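## 4. Fitting the stretch cover

Righto, this is the bit everyone dreads, and I did too until I'd put a few of these on. Give yourself a clear half hour, take your rings and watch off, and have a cuppa ready for afterwards. These steps are for the Brillon two-seater cover. If yours is the Dorton with the separate cushion sleeves, skip to section 5.

1. Pull the seat cushions out and vacuum the gaps. (I got 18 bobby pins out of mine!)
2. Measure the seat from inside arm to inside arm. The cover stretches to 195 cm and no further, so don't be a hero.
3. Find the tag marked BACK and drape that edge over the top first.
4. Work down the arms, one at a time, smoothing as you go.
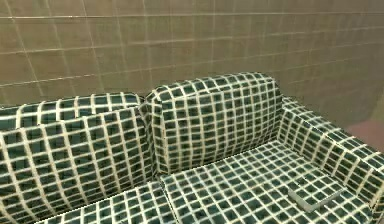
5. Tuck the spare fabric into the crease behind the seat, then shove the 2 foam rods in after it. Push them right down with a wooden spoon handle.
6. Hook the elastic under each front foot, then do the back ones.
7. Sit down, wriggle about, stand up and tuck again.

**Note:** Kazue Kuroda in our workroom starts with the arms and swears it's quicker. I've tried it her way and still end up with a lump in the corner, but give it a burl if you're left-handed.

**Caution:** Never use a screwdriver on the rods, however tempting. It'll go straight through the seam, and a new panel takes ages to come from Skidmont.

Wash it cold and line dry in the shade. Spare rods are part 730 in the parts list at the back.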